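Trovby two-handed tidy-up rig - safety check, with my comments

Checked by: Algirdas Raudsepp
Date: October 1, 2026
Second pair of eyes: Abla Bitar
Where: our place, living room end

Right, so this is the list I go through before every long session with the hand-held grippers, and again when I've changed anything on them. It started as a note stuck to the toolbox and has grown a bit. Abla wanted it typed up so the others at the Drultulent workshop can use it on their own builds, so I've left my comments in (sorry, they do ramble). Tick, cross or "later" against each one.

1. All pivot screws tight, caps on - OK
Went round all of them with the small driver. One on the left tool was looser than I like, a quarter turn sorted it. Please don't use the big driver, you will go straight through the thread and then you're printing a new arm and I'm sulking.

2. Arms open and close freely, no pinch - OK, with a grumble
Full travel on both. There's a spot near the inside of the joint where you can still nip the side of your finger if you hold it too far forward. I've done it, Abla's done it. Hold the handle, keep fingers behind the body. I'd like a little guard there before November.

3. Gripping pads, wear and fixing - OK
Pads get replaced after 4000 squeezes or when the ribs go smooth, whichever comes first. The pair on now have done 400 so there's loads left in them. Pull each one sideways with your thumb: if it shifts at all, take it off, clean both faces and stick it again. Leave it overnight! I know it feels stuck after ten minutes. It isn't.

4. Cracks in printed parts - LATER
Nothing I'd stop for. There's a pale line on one of my spare arms, could be a layer line, could be the start of a crack, so I've put it in the drawer with a bit of tape round it. Do not fit the one with the tape.

5. Batteries - OK
Both charged in the hall on the tile and neither came off the charger warm. No swelling. We have 2 chargers and only the Arkbridge one is to be used, the other makes a noise I don't trust. Never charge on the sofa, never charge overnight, and yes I do mean you as well, Algirdas.

6. Cables - CROSS, then fixed
Black cable hanging off the sofa right where you'd step back with your hands full. I unplugged it and moved it behind the cushions once I'd spotted it. Cables get me every single time, I look straight past them. If you're checking somebody else's room, walk backwards from the table slowly and see what you catch your heel on.

7. Floor - LATER
Shiny tiles, so socks are out, proper shoes or bare feet. Anything round gets picked up before we start. I found the ball by the sofa after I'd already ticked this box, so I've un-ticked it and I'll have another go round tonight.

8. Table and cloth - OK but watch it
The table doesn't rock. The cloth is the thing I worry about, it creases and then a gripper tip catches in a fold and the whole lot comes with it. Smooth it out, and clip it underneath if you're going to be dragging things.

9. What's on the job list today
Only light stuff. Snack packets, wrappers, bottle caps, into the basket or the dish. No glass, no knives, no full bottles, nothing hot. Caps are harder than you'd think because they're round and they want to shoot out sideways if you come down on the edge, so go in square, one pad each side, and squeeze gently. 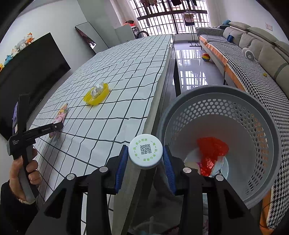 Wrappers are the opposite, they fold up and you end up squeezing nothing and pressing harder and harder, and by the end of the session your wrist knows about it. I've added a wrist line further down for exactly that.

10. Basket - OK
Stays beside the table, close enough that you can drop things in without leaning. Empty it before it's full. Butkienė from downstairs gave us a taller one and it's lovely, but you have to lift your elbow over the rim every time, so it's gone back to being for washing.

11. Sleeves, rings, hair - OK
Sleeves snug at the wrist, nothing dangling. Rings off. Abla ties her hair back, I haven't got enough to worry about.

12. Wrists and breaks - CROSS
We stop after 14 minutes and put the tools down, both hands, properly down. Last time I "just finished the packet" and went well over, so I'm giving myself a cross. The kitchen timer lives on the shelf, set it before you pick anything up.

13. People and visitors - OK
Anyone else in the room knows we're working and stays on the sofa side. Small children not in the room at all during a run.

Still to do: finger guard (me), bin or test the taped arm (Abla), second proper charger, floor again.

OK to run once the floor's been done. A.R.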